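6.3 Arm stops short of the packet or drops it

Applies to Grister two-arm cells on the Kono rail.

Caution: Keep hands outside the walls while either arm is powered. An arm that has faulted can still move when the fault clears.

1. Press Stop and wait 30 seconds.
2. Read the code on the controller. Code 938 means the gripper closed without meeting its target width.
3. Switch off power at the rail before reaching in.
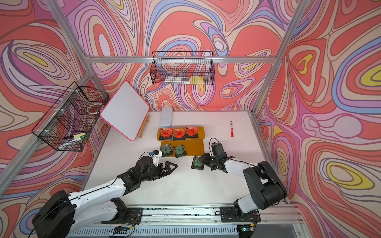

Figure 6-2. Right gripper beside a packet, left gripper open over the table.

4. Check the gripper fingers for tape residue or bent tips.
5. Trace the cable along the arm by hand. Replace it if the jacket is nicked.
6. Lay the packets flat in front of the tray, clear of each other.
7. Restore power and run 10 test picks at low speed.

Note: If code 938 comes back during the test picks, do not raise the grip force. Tag the cell out and call Tamunoemi Wike at the Drullbridge service centre.

Regrease the wrist joint every 2,000 cycles. See section 7.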